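Storing small parts so people can find them
Notes for the Himley session, 21 March 2024

Open with the question from the Relton workshop: how long does it take to find one M4 washer? Let the room guess first. Then give the answer — up to 30 minutes, if the drawer has no label.

Next, say where the trouble starts. Parts get sorted once, by whoever bought them, and their system goes with them when they leave. At Parry the shelves held 142 jars and the labels used three different naming schemes. Read out a couple of the names and move on.

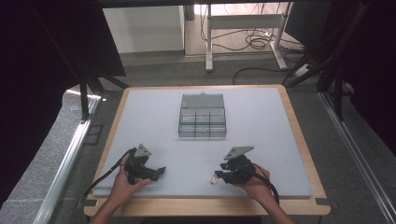
Sort by what people ask for. They ask for "a short screw for a hinge," and they rarely know the thread. Put size second on the label and use third. Keep labels to 5 words.

Pause for questions here, then go to the slide on refills.

Refills: one person, once a month. Himley tried a sign-out sheet last October and dropped it after 4 weeks. Don't spend long on this, the handout covers it.

Wudus bins come up every time. Say they're fine, a bit shallow, and the dividers are sold separately.

Last slide is the label template. Leave it up while people pack their bags.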